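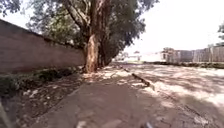 Ticket 126: Irrigation dropping out, boundary line
Status: Open
Logged by: Idalina Quintela

Pletar controller shows error 42 at 6 am and skips the last station. Reset it twice, same fault.

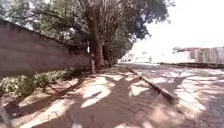
Solenoid resistance reads 36 ohms at the valve and open circuit at the controller, so the break is in the cable. The Drenstead plan has it following the wall as far as the big tree. I'll dig by hand near the trunk and keep clear of the roots.

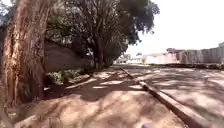
Trunk and tree row, boundary side.

Update, 2 pm: 500 mm of new cable and two gel joiners ordered from Flovetti. Station off until they arrive.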